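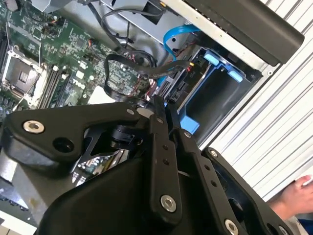

Taking apart an old office desktop, step by step

Posted 14/03/2024 by Knut Reinholz

I love old office desktops. They're heavy, they're ugly, they cost next to nothing, and inside they are some of the friendliest machines you can learn on. If you've never opened a computer before, start with one of these and save the fancy gaming rig for later!

This is how I go through one at my bench, from the first cable to the bare board. The one I had open for this page is a Dell, already down to an empty CPU socket, with the drive cage and most of the cabling still in. Yours may be laid out differently, so read your own case before you follow my order too closely. The general idea carries over to nearly everything with a side panel.

What you need

A Phillips #2 screwdriver, magnetic tip if you have one
A smaller Phillips for drives and odd brackets
A wrist strap, or at least the habit of touching bare case metal
Isopropyl alcohol and lint-free wipes
A soft brush (a clean paintbrush is great)
Canned air or a small blower
A muffin tin or an ice cube tray for screws
Masking tape and a pen
Antistatic bags for the memory and the boards
A phone for snapshots

I do all this on a rubber mat from Kirnine that I've had for years. Any flat table you don't mind scratching will do. Carpet underfoot is not great, and neither is a wool sweater.

Before you open it

Copy anything you want off the drive first. Then shut the computer down properly, pull the power cord out of the back, and hold the power button in for 14 seconds. Unplug the monitor, the keyboard, the network cable, all of it.

Lay the case on its side with the removable panel facing up. Depending on the case there's a latch, a couple of thumbscrews or a plain screw at the back. Take the panel off and put it somewhere you won't step on it. (I have stepped on it. It never fit right again.)

Step 1: Take more photos than you think you need

Take one from straight overhead, then get in close on every connector, especially the little ones with thin colored wires. Cable routing matters as much as where the plugs go. Those loops and bends were worked out so the lid would close, and you'll be very glad of a photo when you have a ribbon cable in one hand and no idea which side of the drive it came from.

Step 2: Label the cables

Tear off short pieces of masking tape, fold each one around its cable like a flag, and write down where it goes. I keep it simple: "DRIVE 1," "FRONT PANEL," "FAN." If two cables look alike, label both ends.

SATA data cables are the thin ones running between the motherboard and the drives. Mine is light blue, which makes it wonderfully easy to follow across a pile of black ones. Don't count on color meaning anything in particular, though. Follow the cable with your finger from one end to the other and write down what you find.

Step 3: Unplug, gently

Always pull on the plug and leave the wires out of it. Many SATA plugs have a small metal clip you press while pulling. The big power connectors usually have a plastic latch on one side; squeeze the top of the latch and rock the plug a tiny bit end to end. They can be stiff! If one won't come, stop and look for the catch before you pull harder.

For flat ribbon cables, hold the connector at both ends and ease it up evenly. Going up on one side first is how pins get bent.

Tiny plugs with two or three thin wires are the ones people break. Use your fingernails and wiggle. Needle-nose pliers look tempting, but they slip.

Tuck every freed cable back over the edge of the case as you go. It's amazing how much roomier things get.

Step 4: Drives and the drive cage

Look for colored plastic around the drive bay. Lots of office machines mark the parts you're meant to touch, and you may find you need no tools here at all. My cage is black with light blue tabs on it, so they stand out nicely. Press or slide a tab lightly to find out which way it wants to move. Plastic this old can be brittle, so go easy.

Get both cables off the drive before you move it: the power and the data. A short cable left attached will come along for the ride and can take a piece of the socket with it.

If the cage itself lifts out, look around its edges first for small wires attached to it. Free those, then lift. Set hard drives down flat on something soft and treat them like eggs.

Step 5: Memory

This is my favorite bit, and the one I'd hand to a nervous beginner. Push the clips at the ends of the slot outward and the module pops up by itself. Some boards have a clip at one end only, in which case you tip that end up and slide the module out.

Hold modules by the edges and put them straight into antistatic bags. Write the slot number on the bag. If you're only cleaning and plan to put the same sticks back, return each one to its own slot and you'll have one less thing to wonder about later.

Step 6: The processor

Leave the processor in unless you have a reason to take it out. If you do:

Remove the cooler first. Loosen its screws a couple of turns each, moving in a crisscross pattern.
Twist the cooler slightly left and right before lifting, to break the grip of the old thermal paste.
Push the socket lever down and out to the side, then let it swing up slowly.
Open the retention frame and lift the processor straight up by its edges.
Close the frame again and fit a plastic socket cover if you have one.

An empty socket with contacts in it is the most delicate spot in the whole computer. Don't brush it, don't blow hard into it, and please don't rest a screwdriver anywhere near it. One bent contact can mean a dead board, and straightening them under a magnifier is no way to spend an evening.

Step 7: Clean everything

Now for the really satisfying part! Take the case outside if you can. Brush with one hand and blow with the other, starting at the top and working down. Hold fan blades still with a finger so they don't spin up.

Don't spray alcohol onto the board. Put a little on a wipe and use that for the heat spreader on the processor and the bottom of the cooler, until the old paste is gone and the metal shines. Memory contacts can have a light pass as well. Let it all dry before you put anything back.

The bare case parts can be wiped with a damp cloth. I use a Sokunance cloth, the ribbed sort, and it gets into the corners by the power supply very well.

Step 8: Put it back together

Go in reverse, with your photos open next to you:

Processor, then a pea-sized dot of fresh thermal paste, then the cooler
Memory, pressed in until the clips click shut
Drive cage and drives
Power connectors
Data cables
Front panel and fan wires, last of all

Route cables along the sides where you can and keep them clear of fan blades. Before the lid goes on, run a finger over every plug and give it a little push. I find a loose one about every third machine, and I always feel clever.

First power-on

Plug in the power, a monitor and a keyboard, and nothing more. If you get a picture, go into the setup screen and check that the memory and the drive are both listed. The processor fan should be turning too.

No picture? Power off, unplug, and reseat the memory first. Beeps or blinking lights are usually a code, and the manual for your model will have a table. If the drive is missing from the list, try the data cable at both ends, then try another cable.

Questions I get

How long does it take? My first one took a whole Sunday. A clean strip and rebuild takes me 36 minutes now, if the phone doesn't ring.

Can I reuse the screws in any hole? No! Drive screws and case screws often have different threads. That's what the muffin tin is for.

Is it worth keeping the parts if the machine is dead? Oh yes. Cables, drive caddies, fans and those little clips and tabs are exactly the bits you'll be hunting for next time. Mine live in an old Bovumside drawer unit, sorted by type, with the SATA cables coiled and held with a twist tie.

Next up in September: swapping the hard drive for a solid-state one and moving everything across.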